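Tirard Open Day at Clilstead: Questions We Keep Getting
Updated 2018-07-09

What was being demonstrated?
A pair of tabletop robot arms handling a cup and a plate. Tirard calls this kitchen work. We'd call it a cup and a plate on a clean white table, which is a long way from any kitchen we have worked in.
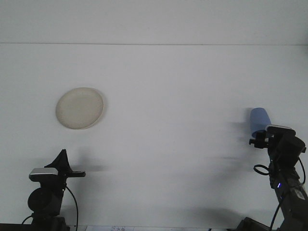 The Trander leaflet talks about "everyday readiness" and gives no definition. We asked for one in February and are still waiting.

Do the arms work by themselves?
Ask before you clap. At the open day the answer changed depending on which member of staff you found. Some runs may have been steered by a person, and visitors had no way to tell which.

How long is a visit?
Each group gets 13 minutes at the table, with two minutes at the end for questions. Bring yours written down.

Did the cup end up on the plate?
We have a picture of it there. Whether you would accept it from a waiter is another matter.

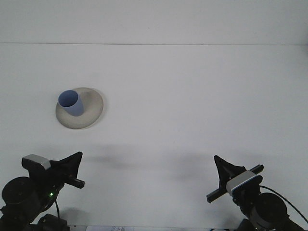
Cup and plate on the Clilstead demo table. The cup is on its side.

What is the success rate?
Tirard quotes 53 runs but won't say how many were thrown out - or what counted as a success. Until it does, treat the figure as advertising.

Is it worth the trip?
If you like machinery, yes. If you're thinking of buying, wait for the Grewal session, where visitors are supposed to be able to bring their own dishes. Bring an awkward one.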